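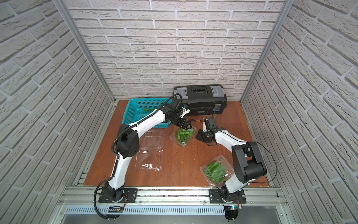 Automation in produce packing is the use of machines, and lately of robot arms, to move fruit and vegetables from bulk baskets and bins into the boxes and clamshell containers in which they are sold. The work has been done by hand for as long as there have been shops to supply, and much of it still is, particularly with soft, small or oddly shaped crops such as berries, herbs and chili peppers. Cans and cartons were handed over to machines a good deal earlier, as they are all the same shape and don't mind being squeezed.

Peppers are a good example of a crop that sits somewhere in between. They are firm enough to be picked up by a gripper with two fingers, but they curve, they slide over one another, and their stems catch. A person reaching into a heap sorts all this out by feel, usually while talking to whoever is across the table. An arm depends largely on its cameras, and people who have packed by hand for years are often surprised at how much there is to teach it.

Fludcombe packing house

One of the better-known cases in the trade is the packing house at Fludcombe, owned by the grower Jayawardena, where paired arms running on Trusora software were brought in one April for the smaller pepper orders. At that time the hand line packed around 600 clamshells on an ordinary shift. The shift lead, Chathurika Saha, had come up through the line herself, and she asked that the packers be shown the new stations before any change was made to the schedule. This was done over several afternoons, with tea, and the packers' remarks about bruised stems and overfilled corners were written down and passed along to the software people, who used a fair number of them.

No one was let go in the first season, although the jobs did shift about a good deal. Five packers moved over to tending the stations, where they bring up full baskets, free tangled peppers, check the filled containers and close the lids. Others went to grading, a job that still leans on a practiced eye. Wrist and shoulder complaints became less common among those who moved. On the other hand, several of them missed the company of the long table, and the Thursday shift meeting was made longer partly so that people would have a chance to sit down together again.

Pay was the harder matter. Tending a station calls for some training, and Prasanna Bhattacharjee, who spoke for the packers, argued that it ought to be paid as skilled work. A new grade was agreed on after a second round of talks. A similar grade was later taken up at Grirnon, a neighboring packing house that handles mostly beans and okra.

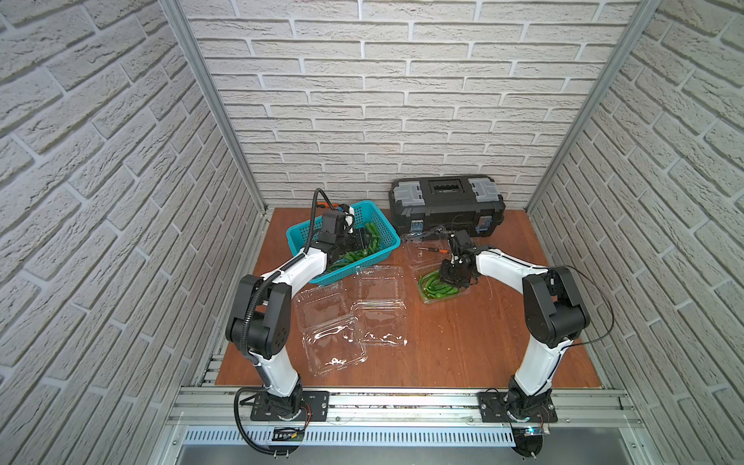

Do packers need a technical background to tend a robot station?
Most of them start with none. At Fludcombe the training covers stopping and restarting the arms safely, clearing a dropped or stuck pepper, and knowing when to call a technician, and new tenders work next to an experienced one until both are comfortable.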